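Load Ratings on Adjustable Shelf Pins

Posted Thursday, November 21, 2024

The pantry cabinet in our kitchen has held its shelves on 5 mm nickel pins since we moved in. In October one of the pins sheared and the second shelf dropped at the left front corner. Nothing broke except a jar of lentils. I replaced all the pins on that shelf the same evening and then spent longer than I expected trying to work out what they are rated for.

The bag from Sevov gave a figure of 40 lb per pin. It did not say whether that was a shear load, a static load spread across a set of four, or a number at which the particleboard around the hole gives up first. I wrote to them and got a reply from Danylo Yurchenko in their support group, who confirmed the figure is per pin, static, tested in hardwood. My cabinet sides are 5/8 inch particleboard with a melamine face. He did not have a figure for that.

So I tested it. I cut offcuts from an old side panel, set one pin in each at the factory depth, and hung a bucket from a short steel link over the pin. Water went in one quart at a time, with a five minute wait between additions. The pins themselves never bent. The hole elongated downward, slowly at first, and after that the pin tipped and slid out. The failure was in the board every time. 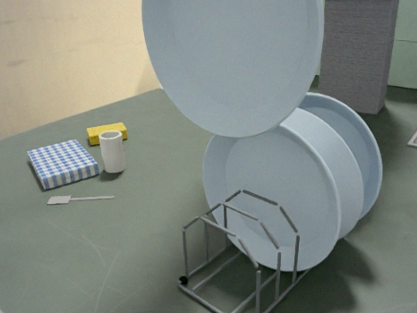
Shelf sag is a separate problem and I had been mixing the two up. A shelf that bows under load pulls its ends down at an angle, so the weight moves off the full length of the pin and onto the tip. The pin then works as a lever against the top of the hole. Long spans make this worse quickly, because deflection under an evenly spread load goes with the fourth power of the span. What you store matters too. Round plates like the three light-colored ones on that gray-green tabletop put their weight in a small footprint if you stack them, and a stack in the middle of the span bends the shelf more than the same weight in cereal boxes spread from end to end. I moved our dinnerware to within 6 inches of the cabinet side and the bow at the center is no longer visible against a straightedge.

Changes made so far:

Brass sleeves pressed into every hole in use. They spread the load over a wider patch of board.
Pins with a flat spoon end in place of the plain round ones.
A 1x2 maple strip glued and screwed under the front edge of the two longest shelves.

Pejman Ghorbani asked in a comment on the last post whether the sleeves need glue. Mine are a tight press fit and I left them dry. If your holes are already oval, I would drill new ones an inch away and leave the old ones alone.

The remaining item is the top shelf, which still has the original pins. It holds paper towels and can wait.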